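Clear glass, two tables and a lot of peel: Lamai Saengthong on making cordial in Bresden

Lamai Saengthong labels her bottles last. She says it is the habit people argue with her about most, and she has kept it since the first batch she sold, at the Bresden market in April four years ago.

"If the label is on, you stop looking at the drink," she says. "You read the word and your mouth agrees with it. I'd like to taste it first and then decide if the word is right."

Her business, Jaidee, sold 1300 bottles of cordial last year, mostly through the Varnus grocery and a couple of cafes near the river. The work is done on two cream tables pushed together, with a seam running along the middle that she wipes more often than the rest. She would like one long bench. "A bench costs money and the tables were there."

We spoke on 12 January 2026, when mangoes were cheap and she had been up since five cutting fruit. I asked why everything she uses is see-through.

"Colour tells me when to stop. With citrus it goes bright, then it goes dull, and you want to be out before dull. I had steel jugs at the start and I was forever pouring a bit into a glass to look at it. Now I have clear pitchers and I save myself the washing up."

She still keeps a drinking glass within reach for tasting. Bottles with flat sides are her preference because they pack tightly in a crate and don't roll about in the van.
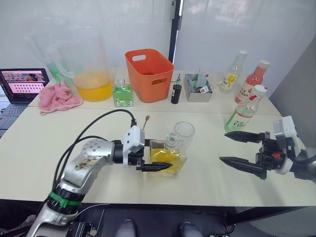 Kaj Hjaltested disagrees about the bottles. Square ones are a nuisance to clean in the corners, he told me later by phone, and they cost more to replace than round ones. He would also put the label on at filling time and be done with it. He has told Lamai both things more than once and doesn't expect her to change.

"Kaj is right about the corners," she says when I pass this on. "You need the thin brush. I have the thin brush."

Peel is the part she likes talking about. She cuts it into long strips and leaves them long. Chopped small, she says, they give up their bitterness too quickly and are hard to strain out.

"My aunt did it in thumbnail pieces and her syrup was always cloudy. Lovely, but cloudy. I go for strips as long as the fruit will give me. Take off as much of the white as you have patience for. I don't have a lot of patience, so mine is a bit bitter, and people seem to like it that way."

The peel soaks in a wide-bottomed flask. She had been using preserving jars, then found that the narrower neck kept the strips back when she poured. Getting them out again is slower. She uses a long stick and tips the flask on its side over the sink.

I asked how long they stay in. "Overnight in summer, longer in winter. I look at it in the morning. If the middle is still paler than I want, I go and do something else."
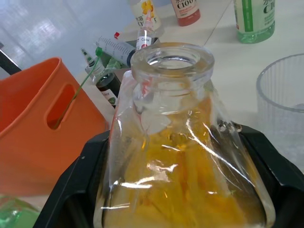
The small bottles

Jaidee also sells in a small size, which Lamai brought in after customers at the market said they wanted to try a flavour before buying a big one. She was against it at first. The small bottles take as long to fill as the large ones and bring in less.

What changed her mind was Bredus, her herb and lime cordial. It had been sitting on the shelf at Varnus for months. In the small size it sold out in a fortnight.

"People are careful with green drinks," she says. "They think it will taste like mouthwash. They'll risk it if it's little."

She fills the small bottles by hand from a pitcher and leaves a good gap under the cap, having learned what happens to a full bottle in a warm car. Plastic is a compromise. Glass in that size was too dear, and the market doesn't allow glass near the playground end, where her stall is.

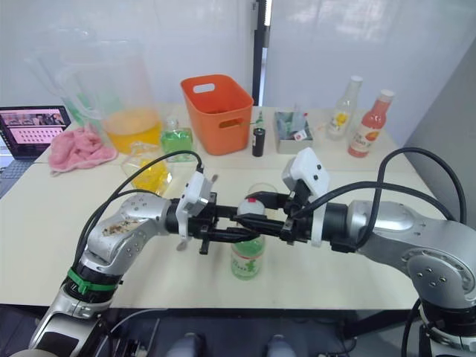

Caps get checked twice, once when they go on and once at crating. She turns each bottle upside down over a towel and waits. A leaker goes into the fridge for the household, and in a bad week there can be quite a few of those.

The most she has made in one day is 56 litres, and she wouldn't do it again. Her wrists were sore until the weekend and the last of it, she thinks, was too sweet. She wrote "too sweet" in the notebook next to the batch and sold it at half price to a cafe that wanted it for icy poles.

For the coming season she is working on a plain ginger, which Kaj has been asking for, and a mandarin that she has made three times and thrown out twice. "The third one is all right," she says. "It's in the fridge. It hasn't got a label yet."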